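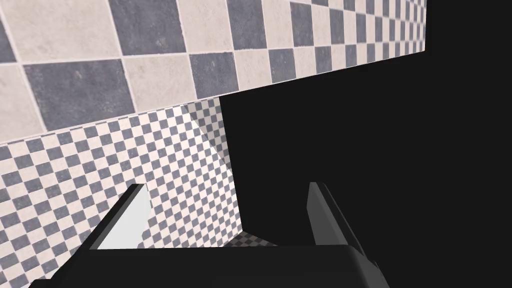 Figure 1. Gripper view, simulated room, Tisten teleoperation module.

Progress report to Trorkavex, reporting date 1/25/25
Project: Xolalpa (task demonstration by remote control)

1. Status
Work package 2 is on schedule. The simulated room is stable and operators can now drive both arms from the Plerico hand controllers. The target remains 3000 accepted demonstrations by the end of June. Each demonstration stores joint positions, gripper commands and all camera streams on a common clock.

2. Gripper views
Fine alignment has been the main source of rejected runs. Operators working from the room view alone tended to close the fingers early, so the gripper views were added to the operator display. Checkered wall tiles were kept in this build as an aid to judging distance and tilt.

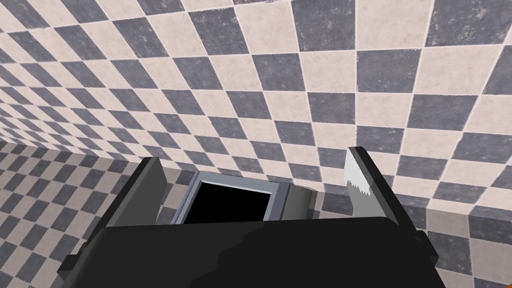

Display lag was measured at 80 ms from controller to screen, which is within the agreed limit. No further work on lag is planned this quarter. Controller drift over long sessions is still open, and operators re-centre the controllers between runs as an interim measure.

3. Table tasks
Demonstrations now include reaches with the left arm over a wooden table while the right arm is held clear. Items on the table include a white bowl. The idle arm is recorded in full, as the learning code expects both arms in every file.
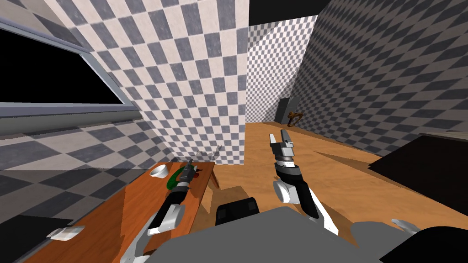
One operator asked that the idle arm be locked in software, as holding it still by hand is tiring and adds small movements to the data. We agree in part. A lock will be offered as a switch, and its state will be logged with each run.

4. Acceptance rules
A run is rejected if the operator pauses for more than 3 seconds in mid-reach or if either arm touches the furniture. Rejected runs are kept in a separate store.

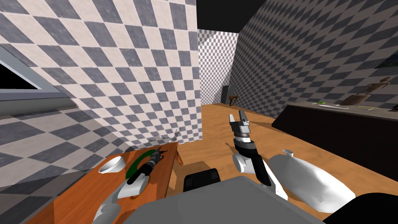

The pause rule is too strict for new operators, according to the Tisten reviewer, who would sooner see pauses trimmed than whole runs lost. Trimming will be tested on the rejected store before the rule is changed.

5. Next period
Release the arm lock, correct controller drift and train a first policy on the accepted runs. No change to budget is requested.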